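Anau Hand-Held Teaching Set
Set-up and Operating Guide, August 2018

Section 4. Recording a household task by hand

4.1 Before you begin

This section applies to the two-gripper teaching set used with the Nimum controller. The operator must have completed Section 3 (Fitting the harness) and must be wearing the head unit. Remote operation from the desk console is covered in Section 6.

The work area must be lit evenly and must contain the objects named on the task card. Furniture may stay where the household keeps it.

4.2 Starting the grippers

1. Take one gripper in each hand. The left and right units are not interchangeable.
2. Press and hold the power key on each unit until the light on the marker cube shows green.
3. Check that each cube sits firmly in its mount. A cube that turns under light finger pressure must be refitted as described in 3.7.
4. Open and close both jaws fully 2 times. The controller uses this movement to set the end points.
5. Enter the task number from the card. Floor-care tasks begin at 414.

CAUTION: Do not cover the printed faces of the cubes with tape, labels or sleeves. Position data will be lost while a face is hidden.

4.3 Checking the cubes and the work area

Stand at the start position with both forearms forward and hold still until the controller sounds a single tone. Both cubes must be in view of the head unit at the same time. 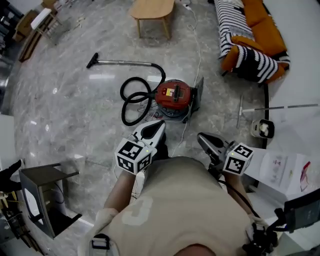 The controller stores the start position as the reference for the whole recording. An operator who moves off the mark before the tone must return to step 1 of 4.4. Look over the floor before raising the grippers. Where a canister vacuum cleaner is the task object, with its hose looped in coils beside it and a thin cord trailing over the floor, plan the approach so that neither foot enters the loops. Polished stone floors reflect overhead lamps; turn off any lamp that produces a bright spot near the task object.

4.4 Recording

1. Return both grippers to the start position and wait for the tone.
2. Carry out the task at an even pace. Move the hands as the robot is expected to move its own arms.
3. Grasp objects with the jaws only. Do not steady an object with a foot, knee or elbow.
4. Pause briefly after each grasp and each release.
5. Bring both grippers back to the start position and press the stop key.

A single recording may not exceed 600 seconds. Longer tasks must be divided at a point where both grippers are empty.

NOTE: If an object is dropped, continue. Mark the recording "recovered" when saving it. Recordings of this kind are retained.

CAUTION: Stop at once if a strap or cable catches on furniture. Do not pull it free with the gripper.

4.5 Saving and review

Save each recording under the operator's name and the task number. Reviewers at the Grorbridge office check for hidden cubes, missing tones and uneven pace. Recordings returned with code 22 must be repeated in full.

Questions concerning floor-care tasks should be sent to Iñaki Carrasco. Requests for replacement cubes and straps should be sent to Gerardo Caruso, with the serial number of the gripper.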